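Arm build gets its new worktop

We've moved the arm build on a bit this October, and I'm rather chuffed. The big maple board is bolted down on the blue table, so the blocks have a nice smooth surface to stand on. It cost us 65 pounds, which made Anas Ouali wince, but he came round once he'd had a go at the controls. 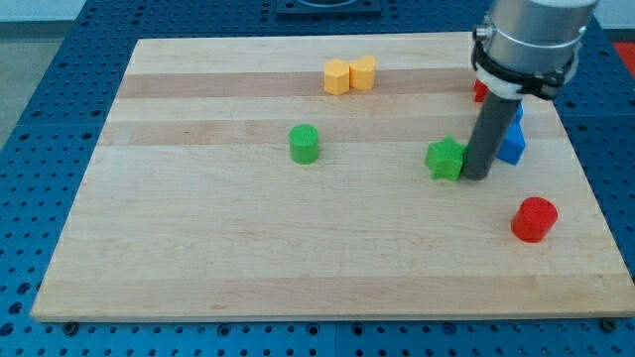
Guvedow Shared Workshop - Robot Arm Group

For now we're using the plain rod and practising getting it right up beside a block - the green star is my favourite. Dilek Yurt wants to try proper pushing next, and Jin-sol Nam is still tidying up the code (all 3000 lines of it!). We're in from 4 pm if you fancy joining in.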